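Closing Time

Stitching is the oldest part of surgery and the part patients judge it by. A stranger can be inside your abdomen for three hours and what you take home is a line on the skin. So it's odd how little anyone talks about closing, and how much is being spent on teaching it in ways your grandmother's doctor would find baffling.

I went to Tivasdale in March to watch people practice. The skills lab there charges $200 for an evening at the bench, and the sales pitch is confidence. I have my doubts about confidence. Every bad haircut I ever got was from a confident person.

Bimla Mishra runs the evening sessions and has taught suturing long enough to be tired of the word "intuitive." Her beginners start by hand, with a needle holder, forceps and a practice pad. They learn to go in square to the skin, to turn the wrist and let the curve of the needle do the work, and to take the same bite on both sides of the cut. Most of them pull too tight. The edges pucker like a cheap hem, and she makes them snip it out and start over.

"They want to know which equipment they should buy," she told me. "I tell them to buy thread."

The equipment people would like a word. Dramik sells a practice kit for $2,690, with a carrying case that I'd guess accounts for a good part of it. Mendent offers a cheaper one at $1,468. I tried both pads and couldn't feel the difference, though I'm no surgeon and my stitches looked like a shoelace left in the rain. Neither company could show me a study saying its pad made anybody better than the plain ones Mishra keeps in a drawer.

Working through instruments is a different skill again. On many systems you get little or no sense of pull through the handles, so you have to judge tension by eye: the skin blanches, the edge lifts, the thread bows or goes straight. Mishra says roughly 30 evenings will make a careful student decent at it. The brochures suggest a weekend.

I asked her what separates the good ones. She thought it was how they handle the needle between stitches, when they think no one is grading. The sloppy ones let it wander. The good ones set it down where they can pick it up again, pointing the way they'll need it. 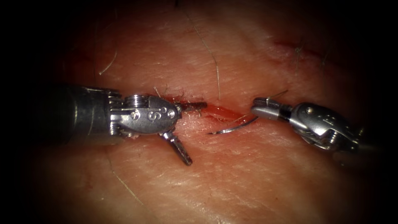 A curved needle lies between two instruments at a straight incision.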